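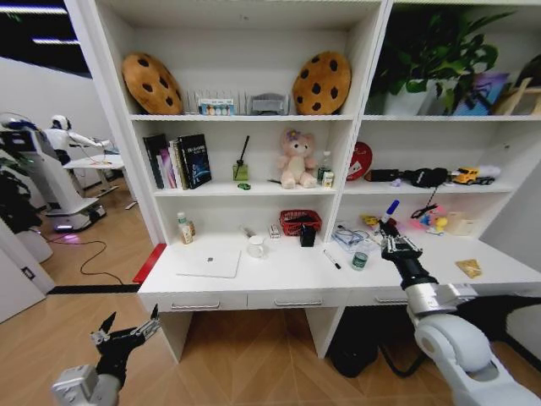
Right gripper holding a capped marker just over the desk, left gripper open.

Checking and resetting the grippers on a two-arm robot

These notes cover the gripper check on the two-arm machine at the Norncombe site. Do it at the start of a shift, after any finger change, and whenever the machine starts dropping things. The other Brenine machines use the same menus, but the two hands on this one are different and the values must not be copied from one side to the other. The right hand has several fingers. The left is a plain two-finger gripper.

What you need

A marker pen with its cap on
A 2 mm hex key
A 4 mm hex key
A lint-free cloth
The service tablet with Gallon open

Before you start

Put the machine in hold and wait for both arms to stop. Move loose cables out of the way of the base. You don't have to clear the shelves or the desk for this job, but leave a clear patch at the right-hand end so that the marker can be lowered upright without touching anything.

Keep your hands out of the grippers until the tablet shows "Held" for both sides. If only one side shows it, press the stop button and start again.

Step 1. Clean the fingers

Wipe the inside faces of all the fingers with a dry cloth. Don't use alcohol on the pads, as it hardens them. Look for splits near the tips. A pad with a split gets changed now, even if the grip still feels sound.

Step 2. Check the screws

Use the 2 mm key on the finger screws and the 4 mm key on the wrist plate. They should be snug. If a wrist screw turns by more than a touch, take it out, clean the thread and refit it with fresh thread lock. Leave it to set before going on.

Step 3. Zero the left gripper

Release the hold on the left side only. In Gallon, choose Left, then Open fully. The fingers should travel to the stop and stay there. Press Set zero. Leave the left gripper open and parked low, clear of the desk, for the rest of the check.

Step 4. Zero the right hand

Choose Right, then Open fully, and press Set zero. Then choose Close empty. The reading at full close should be 1,368. A lower number means that a finger is stopping early, and the usual cause is dirt at the knuckle. Clean it and repeat. Don't type the number in by hand to get past the screen.

Step 5. Grip test

Open the right hand again and offer up the marker so that it stands upright between the fingers. Press Close on object and let go once the fingers have stopped. Jog the arm down until the end of the marker is just above the desk, then stop there.

Watch the marker against the edge of a shelf behind it. It should stay upright and should not creep down through the fingers. If it leans, one finger is closing ahead of the others, so go back to step 4. If it creeps, raise the grip force by one notch and test again. Never go up more than two notches. A hand that needs more than that needs new pads.

Step 6. Finish

Take hold of the marker before you press Open. Park both arms, save the values under today's shift and put the keys back in the Weerasinghe box with the spare pads.

Faults you may meet

"Zero out of range" on the left: the fingers were not at the stop. Open fully again and wait for the motor noise to end before setting zero.

Right hand opens by itself during the test: check the plug at the wrist. A half-seated plug often passes steps 3 and 4 and only lets go when the arm moves.

Both sides stuck on hold: restart the tablet before you restart the machine.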